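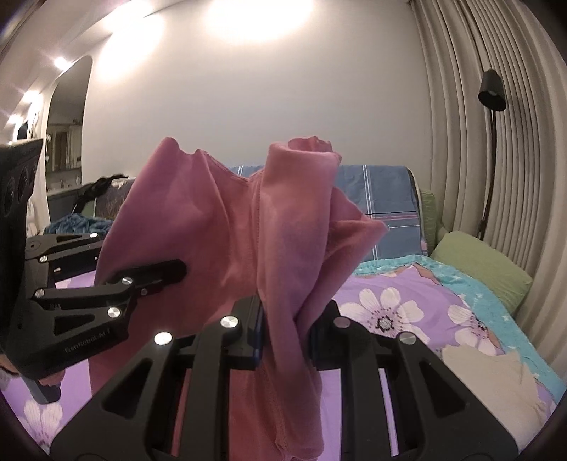

Dye kitchen, notebook 2, continued from the page with the coffee stain

The madder bath for the Quezada order is still giving me headaches. I have repeated the recipe of Khanyisile with the same weights as she wrote down: 600 g of dry yarn, alum first, then the root in a bag. The colour came out too brown again. Khanyisile thinks I let the bath become too hot in the last part. I think it is the water. We have both been wrong before, so I test the two things separately.

Test A: tap water, kept under 60 degrees with the small thermometer. Test B: rain water from the barrel, same temperature. One skein in each, and the skeins are from the same cone. I tied a knot in the label thread of B so I don't mix them when they are wet.

To remember: the alum from Tosarus dissolves slower than the old one. Stir it in a cup of hot water before it goes in the pot, and wait until there are no grains at the bottom.

Aurelio asked if we can do a softer pink for the spring cards. I told him that a second bath in used madder gives this sometimes, but I can't promise the same shade two times. He wants to see it on knitted fabric and not only on yarn. This is fair, a knit shows the shade differently when it folds.

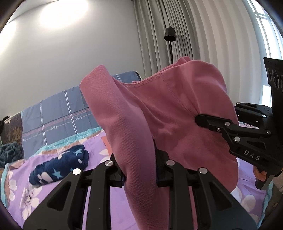 Flemen, 28 August 2026

Skeins A and B are dry. B is clearly redder, A has the brown again, so I was right about the water, at least for this root. Khanyisile looked at them by the window and agrees, but she wants one more test with chalk in the rain water before we change the recipe card. I will do it on a small skein, 49 g, this is what is left of the cone.

Washed both skeins with the neutral soap. A small amount of colour came off from B in the first rinse, nothing in the second.

The big pot has a scratch inside near the handle. Please don't use it for alum until Teodoro Solís has looked at it.

Still to do: order more root before November, clean the strainer, write the pH of the barrel on the lid.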